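Praddale kit list, second go

> Do we really need a second pair of hand-held grippers? Could the Stallier quote wait until March?
> — Róisín

I'd love to get them now! Stallier wants 591 a pair, so we'd still squeak in under the 600 line, and the spare fingers come out of consumables.

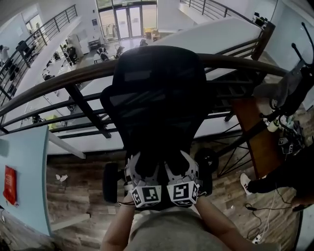 *Office chair in the hand-held gripper, upstairs by the railing*

Bulky items are my favourite part of the plan — I've pencilled in 12 for the first round. Can someone ask Chuensuk for a price on marker cubes too?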